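Fornero Flat-Pack Storage: Frequently Asked Questions

Answers apply to the open shelving range. Cabinets with doors are covered on a separate page.
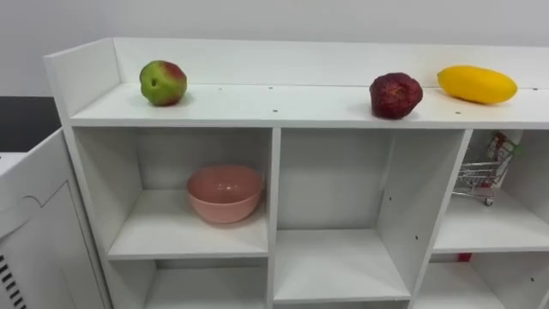
Which fixings are supplied?
Each carton contains cam locks, dowels, shelf pins and one hex key. Wall fixings are not supplied, as the correct type depends on the wall.

Do I have to fix the unit to the wall?
Yes, if it is the tall version or if children use the room. The low version may stand free on a level, hard floor. On carpet, fix it regardless of height.

What is the load limit?
6 kg per shelf, spread evenly. The limit assumes all shelf pins are fully seated – a pin standing proud by even a few millimetres will tilt the board under load.

A cam lock turns but does not tighten. What is wrong?
The bolt is usually not screwed in far enough. Back the cam off, separate the panels, drive the bolt in up to its collar and try again. Do not use a power driver.

Can I buy spare parts?
Shelf pins and cams are sold in packs of 5 under part number 717. Panels can be ordered singly, quoting the batch code printed inside the carton lid. Batches before 3722 used a different cam and need the older pack, which is stocked by Ciller only.

How should I clean it?
Use a damp cloth and a little washing-up liquid, then dry. Avoid scouring pads and bleach. Do not let water stand on cut edges or in drilled holes.

Can Hurkonlow units be joined to Fornero units?
No. The hole spacing differs and the side panels will not line up.

Who handles returns?
Orders placed through Kováčik go back to Kováčik. For direct orders, write to Aurelio Miranda in the parts office with your order number. The office is closed for the first half of August.

Page last revised 19/01/2020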